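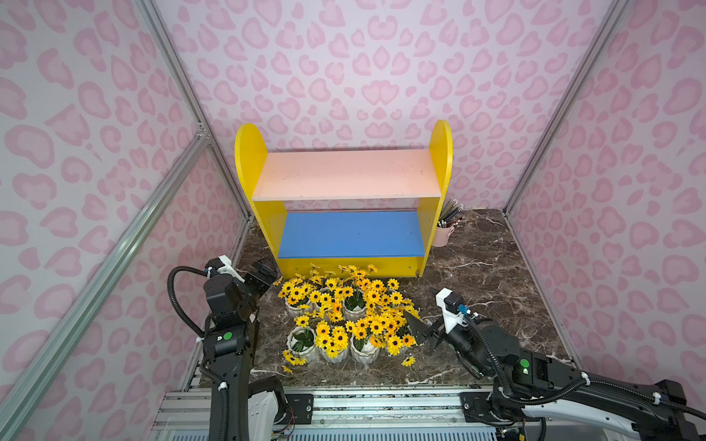 무켁 공방 안쪽 부스. 두 팔 앞에 선반과 해바라기 화분이 놓여 있다.

꽃을 선반에 올리는 데 팔이 몇 개 필요한가

데드컴의 공동 공방 무켁에 다닌 지 꽤 됐지만 로봇 팔 앞에 사람들이 모이는 광경에는 아직도 적응이 안 된다. 선반 목공을 하던 사람도, 납땜을 하던 사람도 팔이 움직이기 시작하면 손을 놓고 온다. 화분 하나가 바닥에서 조금 뜨면 누군가 탄성을 지른다. 같은 공방에서 누가 주먹장을 틈 없이 맞췄을 때는 아무 소리도 나지 않았다.

나는 이 팔을 만드는 데 손을 보탠 사람 중 하나다. 알루미늄 프로파일을 잘랐고, 볼트를 조였고, 케이블을 팔에 묶었고, 회비와 별도로 돈도 냈다. 그러니 밖에서 팔짱 끼고 하는 소리는 아니라고 해두자. 우리가 만든 것은 레일 위에 팔 두 개를 얹고 앞에 대리석 무늬 바닥을 깔고 삼면을 벽으로 두른 작은 부스다. 거기에 노란 어린이용 선반을 세웠고, 조화 해바라기를 꽂은 흰 화분들을 놓았다. 과제는 단순하다. 바닥의 화분을 선반에 올린다. 우리는 이 프로젝트를 트랜이라고 부른다. 왜 트랜인지는 처음 모였던 사람들끼리도 말이 다르다.

들어간 돈은 4,000달러가 넘는다. 처음 회의에서 나온 숫자는 1,000달러였다. 취미로 하는 일이 예산을 넘는 건 흔하고, 나도 집에 쓰지 않는 대패가 여러 자루 있으니 남의 지출을 흉볼 처지는 못 된다. 내가 걸리는 건 돈의 액수보다 그 돈을 설명할 때 쓰는 말이다. 공방 게시판에는 트랜이 "집안일을 대신할 로봇의 출발점"이라고 적혀 있다. 조화 화분을 선반에 올리는 일이 어느 집의 집안일인지 나는 모르겠다. 우리 집에서는 한 번도 안건에 오른 적이 없다.

팔이 할 줄 아는 것

팔은 사람이 조종한 동작을 흉내 내서 배운다. 앞에서 사람이 조종 장치를 잡고 화분을 집어 올리면 카메라 영상과 관절 값이 같이 저장되고, 그것을 모아 학습을 돌린다. 지금까지 모은 시연은 3,187회다. 켄지 퀸타니야가 엑셀로 관리하는데, 실패한 시연은 따로 빼두었다고 한다. 몇 개를 뺐는지 물었더니 그건 다른 시트에 있다고 했다. 그 다른 시트를 나는 아직 못 봤다.

3,187회라는 숫자를 들으면 사람들은 대개 고개를 끄덕인다. 많이 했구나, 하는 표정이다. 나는 같은 숫자를 반대로 읽는다. 여섯 살짜리 조카에게 화분을 선반에 올려보라고 하면 시연이 한 번도 필요 없다. 물론 조카는 중간에 꽃을 뽑아서 달아나겠지만, 그건 할 줄 몰라서 그러는 게 아니다.

게다가 그 시연은 전부 같은 부스 안에서 나왔다. 벽도 같고 바닥도 같고 선반도 같다. 8월에 한번은 누가 작업등을 다른 각도로 돌려놓은 채 퇴근했고, 다음 날 아침 팔은 화분 옆의 허공을 성실하게 집었다. 집는 동작 자체는 흠잡을 데가 없었다. 화분이 거기 없었을 뿐이다. 등을 원래대로 돌려놓으니 다시 화분 쪽으로 갔다. 회의록에는 "조명 조건 고정 필요"라고 적혔다. 나라면 "이 팔이 무엇을 배웠는지 다시 생각할 필요"라고 적었을 것이다.

손목 카메라 화면을 오래 보고 있으면 팔의 처지가 좀 이해되기는 한다. 화분에 가까이 가면 갈수록 꽃이 시야를 메운다. 해바라기 송이는 초점이 나가 노란 얼룩이 되고, 정작 잡아야 할 화분은 화면 아래쪽에서 그리퍼 손가락 사이에 겨우 보인다. 사람은 이쯤에서 눈을 거의 쓰지 않는다. 손끝에 도자기가 닿는 느낌이 오고, 그다음은 손이 알아서 한다. 우리 팔의 손가락에는 그런 감각이 없다. 촉각 센서를 달자는 이야기는 있었지만 래너드 제어기에 남은 단자가 없다는 이유로 미뤄졌고, 미뤄진 채로 다들 잊었다. 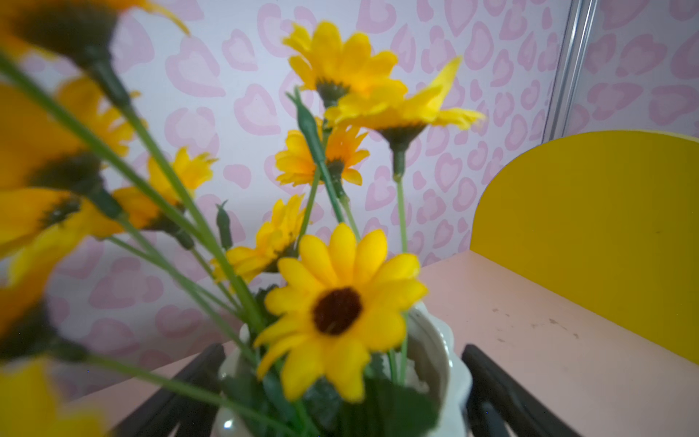 프리야 이와사키는 내 말이 반만 맞다고 했다. 사람도 처음부터 손끝으로 화분을 잡은 건 아니고, 아기 때 수없이 놓치고 엎지른 세월을 계산에 넣지 않으니 로봇만 미련해 보인다는 것이다. 조카가 시연 없이 화분을 든다고 하지만 그 아이는 이미 몇 년 동안 컵과 블록과 숟가락으로 연습을 마친 상태이고, 우리 팔은 작년까지 상자 안의 부품이었다고 했다. "출발선을 다르게 그어놓고 느리다고 하면 어떡해요." 그 말을 듣고 한동안 대꾸를 못 했다.

맞는 말이라고 생각한다. 다만 그 논리를 끝까지 밀고 가면 곤란해지는 쪽은 프로젝트다. 아이가 컵과 숟가락으로 배운 것은 화분에도 통한다. 트랜이 해바라기 화분으로 배운 것은 아직 머그잔에도 통하지 않는다. 실제로 해봤다. 화분이 있던 자리에 흰 머그잔을 놓았더니 팔은 잔보다 한참 넓게 손가락을 벌리고 내려가 잔을 밀어 쓰러뜨렸다. 연습량이 모자라서 그렇다고 하면 할 말은 없다. 연습량이 모자란다는 말은 어떤 실패에도 붙일 수 있고, 그래서 나는 그 말을 별로 믿지 않는다.

성공률이라는 말

공방 설명회에서 성공률 이야기가 나왔다. 연속 40회를 돌려본 결과를 발표하는 자리였다. 발표 자료의 막대그래프는 높고 초록색이었다. 성공의 정의는 작은 글씨로 아래쪽에 있었다. "화분이 선반 판 위에 놓인 경우." 꽃이 몇 송이 빠졌는지는 따지지 않는다. 화분이 판 끝에 걸쳐 있어도 떨어지지만 않으면 성공이다. 사람이 바닥의 화분을 팔이 집기 좋은 위치로 미리 돌려놓은 것도 조건 어디에 적혀 있지 않았다.

나는 그 40회 가운데 열몇 번을 옆에서 지켜보았다. 한 번 돌릴 때마다 사람이 들어가서 화분을 내리고, 빠진 송이를 도로 꽂고, 자리를 맞추고, 물러났다. 내가 보기에 그 부스에서 제일 바쁜 건 사람이었다. 화분을 선반에 올리는 일을 자동화했더니 화분을 선반에서 내리는 일이 생겼고, 그 일은 우리가 한다. 허리를 굽히고 양쪽 팔 사이로 몸을 넣어야 하니 전보다 불편하기도 하다.

이런 이야기를 하면 찬물을 끼얹는다는 소리를 듣는다. 찬물이 맞을 수도 있다. 그래도 목공 쪽에서는 서랍이 뻑뻑하면 뻑뻑하다고 말한다. "서랍의 개폐가 일정 조건에서 성립했다"고 쓰지 않는다. 로봇이 들어오는 순간 다들 갑자기 홍보 담당자처럼 말하기 시작하는 게 나는 이상하다. 투자자가 있는 것도 아니다. 우리는 회비로 톱날을 사는 사람들이다.

꽃 속으로 손목이 들어갈 때의 영상을 발표 자료에 한 장이라도 넣자고 제안한 적이 있다. 막대그래프 옆에 그게 있으면 보는 사람이 알아서 판단할 테니까. 제안은 정중하게 받아들여졌고 자료는 그대로 나갔다.
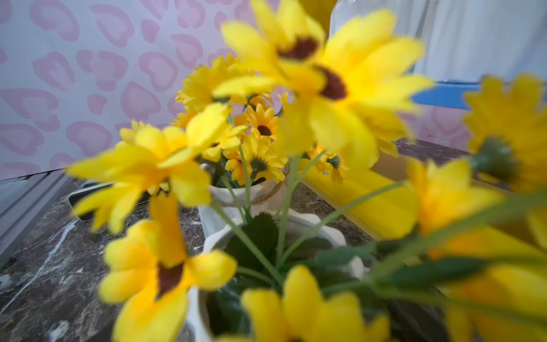

그래도 만드는 동안은 좋았다

여기까지 읽고 내가 그 부스를 철거하자는 쪽이라고 짐작했다면 조금 틀렸다. 만드는 과정은 재미있었다. 프로파일 모서리를 브래킷으로 잡는 일은 처음엔 우습게 봤는데, 직각이 조금만 틀어져도 레일을 얹었을 때 바로 티가 났다. 저녁 내내 풀고 다시 조였다. 케이블도 그렇다. 처음에는 보기 좋으라고 팔에 바짝 붙여 묶었더니 팔꿈치가 접힐 때마다 당겨졌고, 여유를 많이 줬더니 이번에는 옆으로 늘어져 벽에 쓸렸다. 지금처럼 둥글게 띄워놓은 모양은 묶음끈 한 봉지를 다 잘라 버린 다음에 나왔다. 나는 그 고리가 학습 곡선보다 자랑스럽다.

기계와 싸우면서 배운 것은 거의 다 기계 바깥의 것이었다. 카메라를 조금만 기울여도 그 전에 찍은 시연이 못 쓰게 된다는 것. 볼트는 조였다고 믿는 것과 조인 것이 다르다는 것. 조화도 잎이 걸리면 화분째 딸려 온다는 것. 이런 걸 몸으로 알게 된 사람이 공방에 여럿 생겼고, 그건 돈 들인 값이 있다고 본다. 게시판에 그렇게 쓰면 된다. 우리는 로봇 팔을 조립하고 배선하고 망쳐보는 법을 배웠다고. 그 문장이면 나도 이름을 올리겠다.

내가 반대하는 건 다음 단계라고 불리는 계획이다. 켄지가 돌린 문서에는 부스를 하나 더 짓고, 접시와 컵을 넣고, 시연을 지금보다 훨씬 많이 모은다고 되어 있다. 목공대 하나를 빼야 자리가 난다. 나는 그 목공대를 쓴다. 이해관계가 있다는 점은 밝혀둔다. 하지만 그 목공대를 내가 안 쓴다고 해도 같은 말을 했을 것이다. 첫 부스에서 무엇이 안 됐는지 적은 종이가 아직 한 장도 없는데 두 번째 부스의 자재 목록은 벌써 세 쪽이다.

요구하고 싶은 것은 많지 않다. 먼저 실패한 시연이 들어 있다는 그 다른 시트를 공개하자. 성공의 정의는 큰 글씨로 쓰고, 떨어진 꽃도 적고, 사람이 손댄 횟수도 적자. 그리고 벽에 다른 색 천을 하나 걸고 똑같이 돌려보자. 천값은 내가 낸다. 그 조건에서도 팔이 화분을 찾아가면 나는 목공대 옮기는 걸 도울 생각이다.

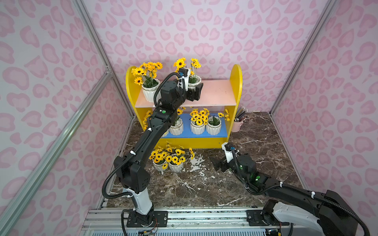
천 이야기를 꺼냈을 때 돌아온 답은 "지금 하면 당연히 안 될 텐데 굳이 왜 하느냐"는 것이었다. 나는 이 답이 마음에 남는다. 당연히 안 될 거라는 걸 다들 알고 있었던 셈이다. 알면서도 게시판에는 집안일이라고 써두었다. 남의 집 벽은 전부 다른 색이고, 낮과 밤의 빛도 다르고, 선반 앞에는 빨래 바구니나 고양이가 있다. 그 차이를 다음 단계로 미뤄두는 한 출발점이라는 말은 어디에나 붙일 수 있다. 내 대패질도 대성당의 출발점이라고 우기면 그만이다.

팔이 둘이라는 점도 짚고 싶다. 설계할 때는 두 팔이 협력한다고 했다. 한 팔이 화분을 잡고 다른 팔이 꽃을 받쳐주는 그림이 회의실 칠판에 오래 남아 있었다. 내가 본 시연에서 두 팔은 대체로 서로를 피하는 데 공을 들였다. 왼팔이 선반 쪽에서 일하면 오른팔은 낮게 기다리고, 오른팔이 움직이면 왼팔이 물러난다. 같은 부엌에 선 사이 나쁜 동서 같다. 프리야는 충돌 없이 한 공간을 쓰는 것부터가 어려운 문제라고 했고, 그것도 맞는 말일 것이다. 그렇다면 발표 자료에 "양팔 협업" 대신 "양팔 충돌 회피"라고 쓰면 된다. 덜 멋있지만 어려운 일을 했다는 건 오히려 더 잘 전해진다.

나는 언젠가 집에서 쓸 만한 팔이 나올 거라는 전망에 딱히 반대하지 않는다. 내 생전일 수도 있다. 다만 그것이 무켁의 안쪽 부스에서 시작되었다고 말하려면 지금 있는 것부터 제 크기로 적어야 한다. 우리 손에는 정해진 벽 안에서 정해진 화분을 옮기는 기계가 있고, 그 기계는 때로 꽤 잘한다. 화분이 판 위에 얌전히 내려앉는 순간에는 나도 하던 대패질을 멈추고 쳐다본다.

다음 회의 안건에 천 시험을 올려두었다. 켄지는 아직 답이 없고, 회색 천은 벌써 사서 내 사물함에 넣어두었다.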